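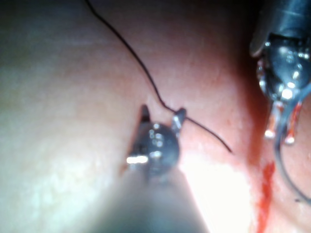 Thread on tissue: suture gallery, Flumulholm skills week

January 18, 2019

This site uses cookies to remember your settings. Accept | Manage

Gallery page for the suturing days at Flumulholm. Quick one, more words when the Juntunen write-up is finished.

1. Black thread, close

Thin black suture running down and to the right over the tissue, a bit wavy, small kink by the jaws. Free tail on the right. Look for the faint shadow under it in places, handy for judging how near the surface the thread is.

Colour goes from pale to a deeper pinkish red on the right, by the shallow fold. Streak of blood there too. Strong shine low down where the light hits, darker top left.

Notes for those coming next time

Black thread again please. The undyed stuff from Dunder is nice to handle but hopeless to find once it's lying on anything pale. We've got 94 packets of the black left in the Stasisa cupboard, bottom shelf, so no need to bring your own.

Tail length: leave more than you think. Short tails are a pain to pick up again and you end up poking at the tissue trying to get hold of one. Go for the thread, not the surface. And don't grip it hard in the middle, it weakens and then goes when you tighten the knot.

Glare: if the shiny patch is where you want to work, turn the light down a touch before you start, saves alot of squinting.

Places for the next week are 20, same as before. List goes up at Flumulholm first, then on here. Bring flat shoes and something to eat, the canteen shuts early.

781 views | 20 shares | 0 comments

Recent on this site
Knots that slip and how to spot them
Juntunen bench days: what to bring
Needle holders, old and new
Stasisa cupboard stock list, updated
Parking at Flumulholm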